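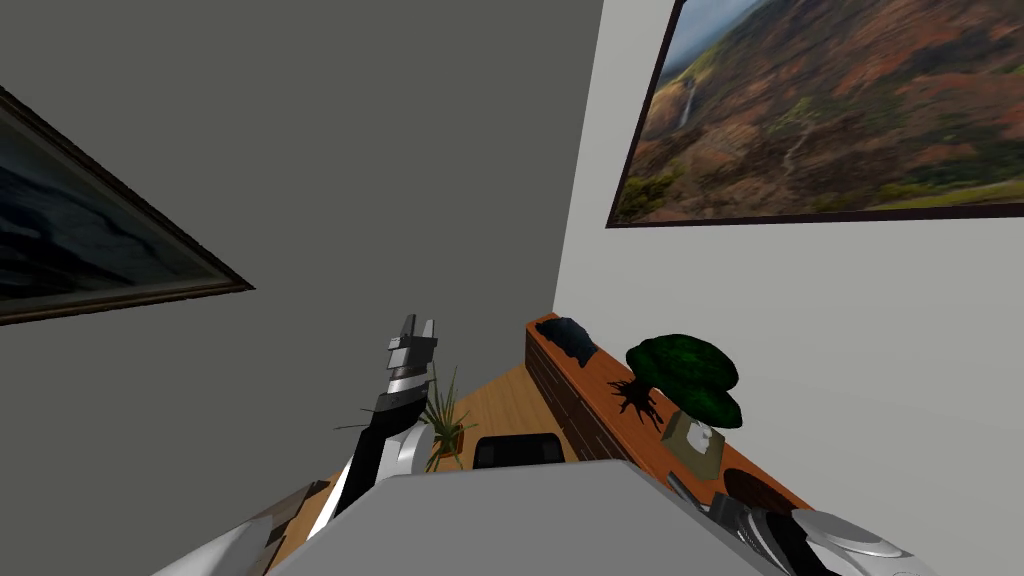

A neighborhood walk needs a route, a leader, a start time, and a place to meet, and most of the trouble comes from the last one. These instructions are for a free guided walk of up to two hours along a city trail or a few connected streets, with a group of ordinary size and no budget to speak of. If the group gathers indoors, name one thing people can stand next to. "By the painting of the mountains with the white waterfall" will get everyone to the same wall, and "in the lobby" will leave half of them by the restrooms. Outdoors, use a corner, a bench with a plaque, or a shop door, and put the same wording in every notice you send.

Last updated: July

What you need

A printed map of the area, a pencil, a phone with a timer, comfortable shoes, and two free afternoons before the walk itself. You'll also want a second person for the day. A small first aid kit is useful. A megaphone usually isn't, and it annoys people who live along the route.

Step 1. Choose a subject

Decide what the walk is about before you draw any line on the map. Murals, old storefronts, street trees, places where people used to work, where to eat lunch for not much money. A walk called "Our Neighborhood" is hard to plan and harder to advertise. The first walk we ran in Plondgate was called that, and people kept asking what it covered. The next one was about corner stores, and they stopped asking.

Write the subject in one sentence and keep it with your map. When someone suggests a stop, check it against the sentence.

Step 2. Draw the route

Mark every possible stop, then cross out the ones that are far from the rest. Six to eight stops is enough for a two-hour walk. Connect them in a loop if you can, so that people who came by car or bike end up where they started. If a loop isn't possible, finish near a bus stop and say so in the notice.

Look at these things while you draw:

- Street crossings. Use ones with a signal or a marked crosswalk, even if it adds a block.
- Sidewalk width. The group will spread out and other people need to get by.
- Curb ramps, on both sides of each crossing.
- Shade, in summer.
- A public restroom, ideally near the middle.

Step 3. Walk it alone, then with someone slow

Walk the route once by yourself at the time of day you plan to lead it. A quiet street at 10 a.m. may be full of delivery trucks at 4 p.m. Stand at each stop and say your first few sentences out loud. If you can't hear yourself over the traffic, move the stop.

Then walk it again with somebody who doesn't walk fast. A person with a stroller or a bad knee is a good choice, provided they're willing. Time this second walk, including the talking. Our corner store route took 66 minutes alone and 91 minutes with company, and the second number is the one we printed.

If the second walk runs past two hours, take out a stop. Don't plan to talk faster.

Step 4. Ask permission where you need it

You generally don't need anyone's approval to stand on a public sidewalk, but rules on organized groups differ from city to city. Call the parks office or the city clerk, tell them the number of people you expect, and ask whether there is a form. Do this at least a month ahead. Write down who you spoke to.

For anything on private property, ask the owner in person. This includes courtyards, parking lots, church steps, and the inside of any business. Go when they aren't busy. Piątek, the bakery at our fourth stop, was happy to have a group outside as long as we kept clear of the door before noon, so we reversed the direction of the loop and got there after lunch.

Step 5. Collect stories for the stops

Two or three minutes per stop is plenty. A date and an architect's name will fill half a minute, and the rest has to come from people. Talk to someone who lives or works close by and ask short questions:

- How long have you been on this block?
- What was in this building before?
- Where do you go on foot most weeks?
- What do visitors walk past without noticing?

Take notes by hand or record with permission. Read the part you plan to use back to the person before the walk. Some people will want their name left out, and that's fine.

Markos Gkikas, who let us use his memories of the old hardware counter, came along on the walk and told the story himself. It ran six minutes. If you invite a speaker, allow for this in the schedule.

Check any claim you can. The local history shelf at the library is a good start, and so are old phone directories. When two people remember a thing differently, you can say so to the group.

Step 6. Make the notice

Keep it short. Include the subject, the meeting point, the start and finish times, the distance, whether there are stairs, whether dogs are allowed, and a phone number for the day. State what happens if it rains.

We printed 2,000 flyers the first year and had boxes of them left over. Now we put one sheet in each business along the route, one at the library, and one at the laundromat, and we send the notice to Biltirora, the neighborhood email list. Ask each stop on the route to mention it to customers.

Use a sign-up sheet if your route can't handle a crowd. For most sidewalks, 20 people is comfortable for one leader. We once had 37, and the people at the back heard very little. When a group gets that large, split it in two and send the second half off 15 minutes later with your helper.

Step 7. Lead the walk

Arrive half an hour early and stand at the meeting point where people can see you. Start no more than five minutes late. At the start, say:

- who you are
- how long the walk takes
- where the restroom is
- that anyone can leave whenever they like

Walk at the pace of the slowest person. Your helper stays at the back the whole way and waves when everyone has caught up. Wait for the wave before you begin talking.

At each stop, face the group with your back to whatever you're describing, and keep people out of driveways. If the sun is low, let it shine in your eyes and not in theirs. Repeat every question before you answer it. If you don't know the answer, write the question down.

Problems you may run into

A street is closed. Carry the printed map and know one detour for each half of the route.

One person talks over you. Ask them to walk beside you between stops and tell you the rest there. This works most of the time.

It rains. Light rain is fine if your notice said so. Call it off for lightning.

Nobody at a stop is expecting you. Owners forget. Stay on the sidewalk, tell the story from there, and move on.

You're running late by the halfway point. Skip the stop with the weakest story. Pick it out ahead of time and mark it on your map.

Step 8. Afterward

Send a thank-you note to every business and every person whose story you used. Fix your notes the same evening while you remember which parts dragged. If people asked for a copy of the route, a one-page map with the stops numbered will do. Ours is kept in a folder at the front desk of the Clastwood reading room, along with the stair-free version, and you're welcome to copy the layout.

This site uses cookies to remember your settings and count visits. By continuing to browse, you agree to our use of cookies.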